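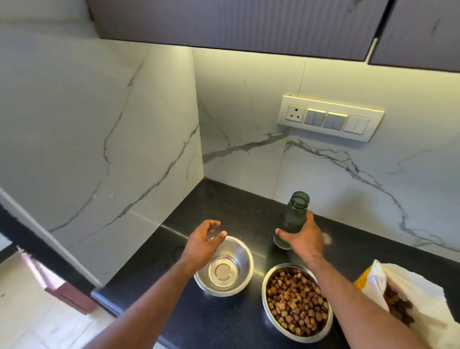 Marites Umali wrote on our first draft that a gripper comparison with no human baseline is just two bad scores next to each other, and you can't tell if the task was hard or the hardware was. Fair. So there's a baseline now, and section 2 got rewritten.

Final Project Report, Gripper Comparison for Kitchen Tasks
Group: Liliana Morelli, Dzifa Ametepe, Chantal Friesen
October 11, 2026

1. What we did

Compared two grippers on the same arm doing the same kitchen stuff. Dalleria parallel jaw (rigid, two fingers, rubber pads) and the Cestano soft gripper (three fingers, air driven). Arm is the Grewal from the teaching lab. Controller is Relura, stock settings except the force limit, see section 4.

Task: bottle and bowls. Grasp a clear plastic bottle standing with the cap off, lift, tilt over the empty steel bowl, put it back upright. Second part is moving the empty bowl. The bowl full of dry chickpeas stays on the counter as an obstacle in part one, right below the bottle from where the camera is, so the wrist has to get past it without knocking anything.

2. Human baseline

Head camera, bare hands, real kitchen. We kept 52 takes. Right hand on the bottle, gripped around the middle, left hand open over the empty bowl. The counter is black granite, and glossy, with a bright streak toward the back wall. We wanted that. The lab table is matte gray and everything is easy on it.

Things we got out of the baseline that we didn't plan on:

Grasp height. We all take the bottle around the middle. Our script had the gripper going for the neck becuase the threads seemed like good grip. Changed it to the middle after watching the takes.

Left hand. It hovers near the bowl a lot while the right hand works. A one arm setup can't do this at all. We don't have a fix, it goes in limitations.

Forearm. The right forearm goes over the side of the full bowl and hides part of the rim. Same thing happens with the arm and the Cestano, which is wider, and then the detector loses the bowl.

3. Results

154 robot trials total, split evenly. Same lights, same start pose, bottle put back on a tape mark every time.

Dalleria: better on the bowl. Thin rim, hard edge, the pads just pinch it. On the bottle it was OK until the force limit went up, then it dented the wall and the bottle popped out sideways. Chantal has the plots, they are in the shared folder and not pasted here, file too big.

Cestano: better on the bottle by a lot. Wraps it, no dents. Bad on the bowl. Fingers slide down the polished inside wall and push it along the counter. Tried coming in from outside the rim, a bit better, still the worst number in the table.

26 trials failed before any contact. Those are camera problems, not gripper problems, so they're listed seperately. Mostly depth. Clear plastic gives holes in the depth image and the steel gives nonsense where light glints off it. Green tint on the bottle did help the color segmentation some. Depth, no.

4. Controller notes

Relura's default force limit was fine for the bowl, too low for the bottle with water in it. Raised it in steps. Logged at 800 Hz at first, filled the disk in one afternoon, dropped the rate after that. If you are reusing our config check this first!

Also the Cestano has lag from the air line. Relura thinks the grasp is done before it is. We put in a wait. Ugly but works.

5. Limitations

Kitchen takes and lab trials are not on the same surface, so human vs robot times are not directly comparable. We don't report a ratio.
One bottle type.
No left hand.
Spilled chickpeas were scored by eye. Dzifa and Liliana scored the same batch and disagreed on a few, those got dropped.
All data from June is out, arm was recalibrated after.

6. What we'd pick

For this task, the Cestano, if somebody else moves the bowl. For a whole kitchen, probably the Dalleria with softer pads and a force limit set per object. Next group should try the pads first, they're cheap. And get a second camera off to the side, the head view alone loses too much behind the arm.

Config files and the trial sheet are with Dzifa.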